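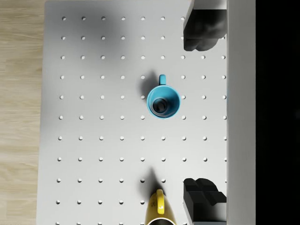 Simulated pegboard cell, overhead view: blue mug, yellow mug, both gripper fingers.

Rivov mug set – pre-collection check
Checked by: Leonie Plattner
Date: 2026-05-11

1. Both mugs loaded, handles toward top of view. OK.

2. Blue mug fully in view. OK. Handle clear of both fingers.

3. Yellow mug fully in view. FAIL. It runs off the bottom edge. Move the spawn point up the board before any episodes are saved.

4. Gripper fingers visible at start pose. OK.

5. Lighting. Comment: upper left of the board is dim. Leave as is, Basby wants shadows in the training data.

6. Black area at far right. Comment: crop is set in the Gindano export, do not change it here.

7. Episode target entered. OK – 2,000, with 15 held back for replay.

8. Random seed logged. Not done. Last August we lost 84 episodes over this, so please write it in the run sheet.

Result: hold. Recheck items 3 and 8, then start.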